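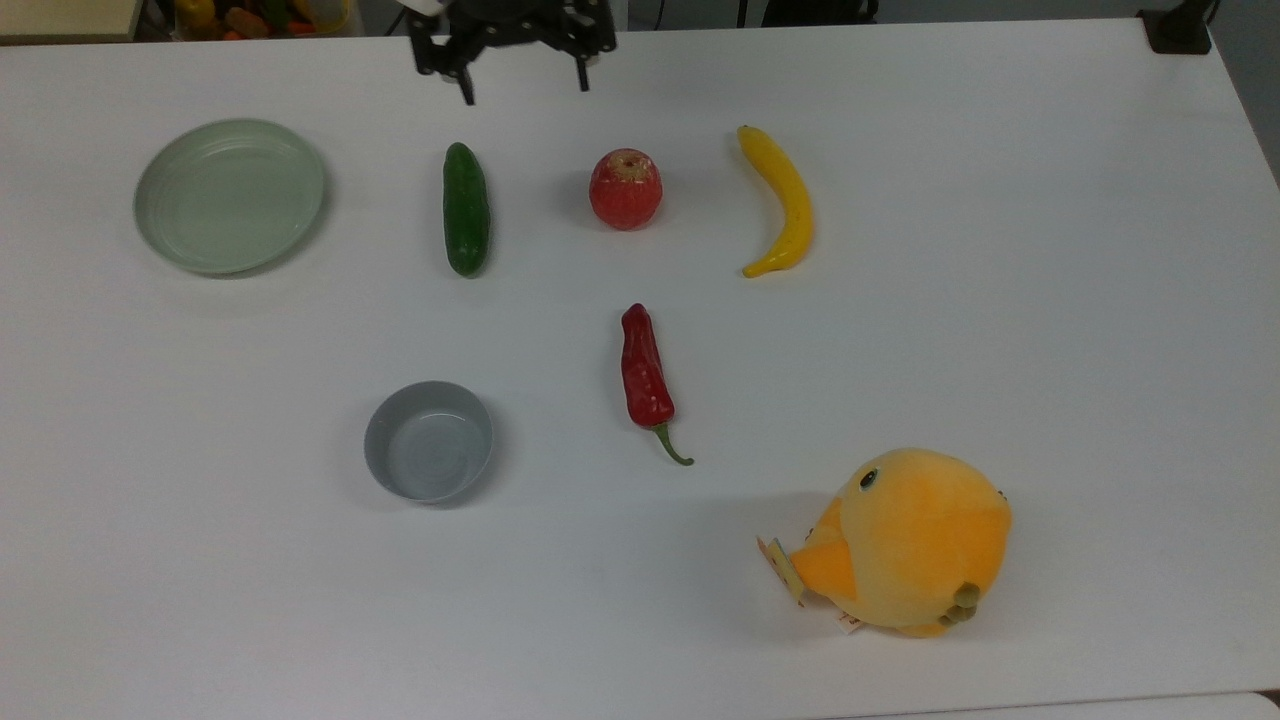

Rules for Robots (and the People Standing Next to Them)

By Bhavana Namboodiri
Reading time: one snack
Words in bold on the printed version are in the list at the bottom.

Suppose you asked a robot arm to put a banana on a plate.

You would think this was a job with no rules. Pick up banana. Put banana on plate. Go home. But a robot arm is a strong machine with no common sense at all, and wherever you find one of those, you will find a grown-up nearby with a list of rules. Some of the rules are for the robot. A surprising number are for the grown-up.

At the Kollent workshop, where I spend most of my working week, the list is taped to the wall. It used to be one page. It is now 16 rules long, and you can usually guess what went wrong on the day each one was added. You don't need all 16. Several of them are about sandwiches.

What is a robot arm, anyway?

It's a row of motors joined together, a bit like your shoulder, elbow and wrist, with a gripper on the end where your hand would be. A simple gripper has two fingers. They open and they close. It can't point or wave, and it is hopeless at shoelaces, but two fingers will pick up a lot of things if you aim them properly.

Aiming is the hard part. You know what a cucumber is because you have met cucumbers. A robot has to work out from a camera where the cucumber starts, where it stops, and which way round it is lying. A cucumber lying up and down the table needs the fingers on its left and right. Turn it sideways and the whole gripper has to turn as well. You do this without thinking, probably while talking.

Rule 1: Know where the stop button is

Near every robot there should be a stop button. Quite often it is big and red, with a yellow background, so that a person in a panic can find it. When you press it, the robot stops moving. It does not finish what it was doing first, like you do when you're called for dinner.

There is a worldwide idea behind this, and engineers write it down in long documents called standards. A standard is an agreement about how to do something properly, so that a button in one country works the way people expect in another. Standards are not exciting to read. I have read several, and I was the most exciting thing in the room each time.

The workshop version of this rule has three parts. Everybody is shown the button before they are shown the robot. Nothing gets put in front of the button. And you are never in trouble for pressing it. If you press it because you thought you saw a spider, that's fine. Start again.

Rule 2: Hands out while it's moving

A robot arm has a certain distance it can reach. Ours can get 70 centimetres from its base in any direction. Anything inside that distance is the robot's space while the motors are on, and anything outside it is yours. We put coloured tape on the floor so there can be no arguing.

The banana has rolled a bit? Stop the robot, then fix the banana. It is very tempting to nip in and nudge it. I have watched a person with two university degrees nearly get her sleeve pinched because she wanted to straighten a piece of fruit.

Some robots are built to work close to people. They are called collaborative robots, or cobots, and they move gently and are made to stop if they bump into something. That's good design. It is still better not to be the something.

Rule 3: Slow first, fast later

The first time a robot tries a new job, it does it slowly. Painfully slowly. You could eat a pear.

There's a good reason to put up with this. A slow mistake gives you time to see it coming and press the button. A fast mistake is already over, and you are looking for an apple under a cupboard. We run a new job at a crawl until it has gone well many times in a row, and then we turn the speed up one small step.

Rule 4: Choose your objects carefully

If a robot is learning to pick things up, you don't hand it your grandmother's teapot. Good practice is to begin with things that won't break, spill, go off or bite.

You also want a mixture of shapes. Round things try to escape. A chili pepper is thin, and its stem has opinions of its own. A bowl has walls, so a gripper might hold it by the rim. A plate is so flat there's hardly anything to get hold of. And a fluffy toy chick squashes when you squeeze it, then springs back out when you let go, looking offended.

Each of those teaches you something different. A robot that has only ever met apples will treat everything as an apple, and this ends badly for the chick.

Rule 5: Leave some room

Things that are touching are much harder to pick up one at a time. So when you set up a table for a beginner robot, spread everything out. Leave gaps wide enough for the fingers to come down on both sides. Don't pile anything on top of anything else. Once the robot is good at the tidy table you can make it messier, and eventually you can make it look like your bedroom.

Clear away what doesn't belong, too. Mugs. Phones. The sandwich. (Rules 9, 10 and 14.)

Rule 6: Write down what happened, including the bad bits

Say the robot tries a job 500 times. If it drops the apple on 100 of those tries, then 100 drops go in the notebook. You don't leave some out because they were embarrassing, or because it was nearly lunch.

The drops are the useful part! If you look through them and find that most happened when the apple was near the edge of the table, you have learned where the problem is. If you only wrote down the good tries, you'd have a very cheerful notebook and a robot that still throws apples.

At Kollent we also write down who was in charge at the time. This was my idea. In January I had to read out my own page and I have liked it less since then.

Rule 7: Somebody is in charge, and it's a person

A robot can't be told off. It doesn't know it has done anything. So if a robot does something silly, we ask which person set it up, who checked it, and what they could change for next time. The answer is never "the robot felt like it."

One person at a time is in charge of the robot. That person says "starting" out loud before it moves, and waits for everyone else to say "clear." It feels a bit silly in a quiet room. Do it anyway.

Try it at home: be the robot

You need two people, a table, a plate, and a few things that won't break. Fruit is good. So is a soft toy.

1. Spread the things out on the table with gaps between them.
2. One person is the robot. The robot holds out one hand and may only use a thumb and one finger, held straight.
3. The robot closes its eyes. Robots do not peek.
4. The other person gives the orders: left, right, forward, back, up, down, turn, open, close, stop.
5. Try to get one thing onto the plate.
6. When somebody says stop, the robot stops at once, even with a banana in the air.

Swap over and try again. Then write two rules of your own that would have made it go better. A class at Lustetlow sent us theirs, and one of them was "Say HOW FAR left, Oliver." It is on our wall now as rule 16.

Words to know

Gripper: the part on the end of a robot arm that holds things.
Cobot: short for collaborative robot, a robot made to work close to people.
Standard: a written agreement on how to do something properly and safely.
Reach: how far a robot arm can stretch.
Emergency stop: the button from Rule 1. If you had to look this one up, go back and read Rule 1.

Got a question about robots? Ask a grown-up to help you send it to the Kollent letters page. Please don't post us fruit.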